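Stavora is looking for a part-time cook and kitchen assistant, Valtside house

Stavora is a small guest house company with two houses, one in Prundov and one in Valtside. In Valtside we serve breakfast and a warm evening meal to our guests, and on market days we also open the dining room to neighbors. From March we need one more person in the kitchen.

Your work

You will prepare the evening meal together with our head cook, Liên Đồng. The menu is short and changes with the season. Most dishes are soups, stews, baked vegetables and bread. You will also receive the deliveries, write the shopping list for the next day and keep the cold room in good order. After the meal you help to clean the kitchen, and the last person closes at 9:30 in the evening.

In the quiet months we make jam and pickles for the whole year, so you must not be afraid of peeling many onions.

At the table

Our guests eat together, and the food is put in the middle so everybody can take what they like. We want a person who is happy to carry a pot out of the kitchen and talk a little with the people who will eat from it. 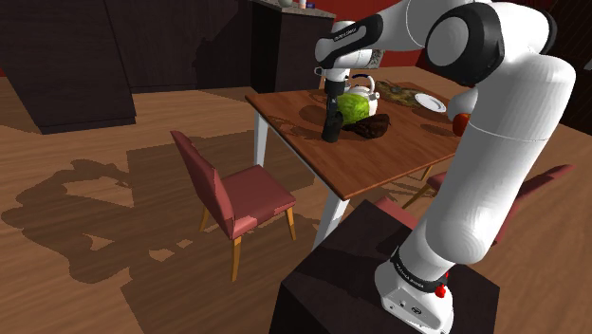
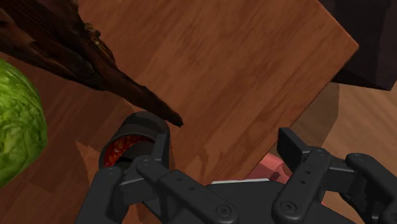 What we ask from you

- Experience in a kitchen where meals are cooked from fresh ingredients. A school or a care home kitchen is also good.
- You can speak simple English. Other languages are welcome, we use many of them.
- You know the rules of food hygiene, or you agree to take the course in your first month. We pay for it.
- You can lift a full crate of potatoes.
- You can work 2 weekends in each month.

A diploma is not necessary.

What we offer

The contract is for 1000 hours in a year, with more hours in summer and fewer in winter. The plan is given to you one month before. You eat with us on every working day. If you come from far away, we can rent you a room in the Maruyama building, five minutes by foot, for 796 per month with heating included.

How to apply

Please write a short letter about yourself and what you like to cook, and send it with the names of two people who know your work. Give it to the reception in Valtside or send it by mail to Armindo Matos, Stavora, P.O. Box 3835, Valtside. Please write "Kitchen" on the envelope. We invite the chosen persons for a trial evening, and this evening is paid.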